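Rutthorpe Facilities Requests

README for the work order extract, June release

Contents

The extract holds 2,214 closed work orders from the two buildings run by the Rutthorpe facilities office, Gyamfi Hall and the Bindercombe annex. Each row is one request. Requests that were opened by mistake and voided the same day were removed before export. Requests that were reopened keep their first number and appear once, with the last closing code.

Files

orders.csv – one row per work order
rooms.csv – room numbers, floor and space type
codes.csv – trade and closing codes with short labels
sample.csv – the first 500 rows of orders.csv, for testing an import

Rooms are matched on room_id. The annex was renumbered when the second floor was divided, and rooms.csv has the new numbers only. Old numbers still turn up in the free text of some orders, and we left them alone.

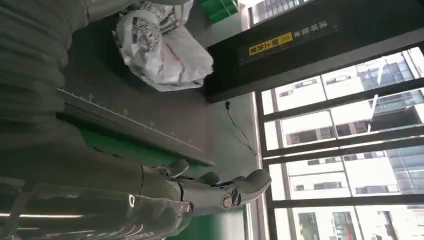
Gray robotic hand near a large window.

Fields in orders.csv

order_id: number given by the Mornine request system
room_id: blank for corridors, stairs and grounds
trade: electrical, plumbing, HVAC, carpentry, custodial or other
priority: 1 to 4, set by the front desk
opened, closed: month and hour only
labor_hours: to the nearest quarter hour
note: free text, cut at 500 characters

Priority 1 means a safety matter or a loss of service. The desk changed its rules for priority 2 partway through the period, so counts of 2 and 3 should be added together before comparing one month with another.

Labor hours cover in-house staff. Contractor time is billed by the visit and is blank here – a blank is not a zero. Travel between the two buildings is included in the hours for annex orders.

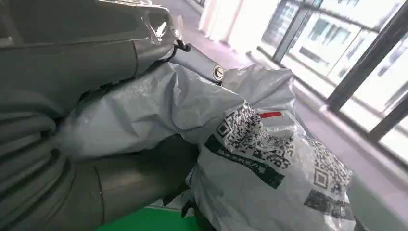 Cleaning done before release

Names, phone numbers and email addresses were taken out of the note field by script, then 50 rows were read by hand and corrected where the script had missed something. Spelling was not fixed. "Thermostat" is spelled several ways, so search on "therm" if you need all of them.

Known problems

Custodial requests made in person at the desk were often never entered. Orders closed with code 9 (other) are a mixed group and include some duplicates. Daylight saving time was not applied to the closed field, and a few orders close an hour before they open.

Use and contact

Internal planning and teaching use is fine. Ask before passing the files outside Rutthorpe. Corrections go to Oliwia Witkowska in the facilities office, with the order_id in the subject line.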